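Skorasville Road Safety Working Group
Minutes, 2020-08-28

Duván Quispe opened the meeting and thanked everyone for dialing in. The May minutes were approved with one spelling fix (Droruslow, one "w" at the end only).

Crosswalk on Long Street
Great news to start! The county has agreed to repaint the crosswalk by the library and add a flashing beacon. Duván read out the letter and there was real applause down the phone lines. The speed limit stays at 33 until the school zone review is done, an odd number that everyone here has grown fond of.

Bike injury clinic
The free legal clinic for injured cyclists helped 24 people this summer, and we are so pleased. Most questions were on uninsured drivers and who pays the first medical bills. Agreed to run 7 more sessions, with one in Droruslow if the hall is available.

Cello leaflet
The "After the Crash" leaflet, known to us all as Cello, is ready for print. Agreed: 500 copies, bigger type, and a blank box on the back for the other driver's insurance details. Lovely work from the whole writing team.

Any other business
A member asked if dooring claims could go in the next leaflet. Yes, please! Drafts to Duván.
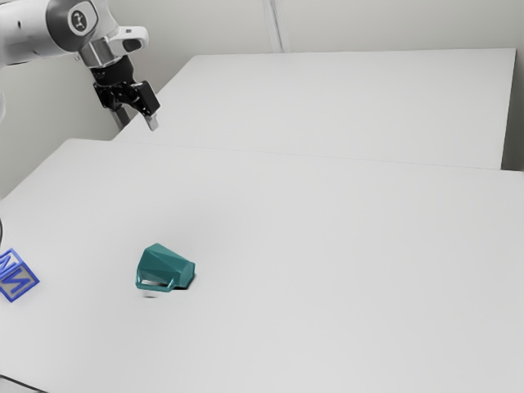
Drafts can be rough, and a single page is plenty. Meeting closed with thanks to all.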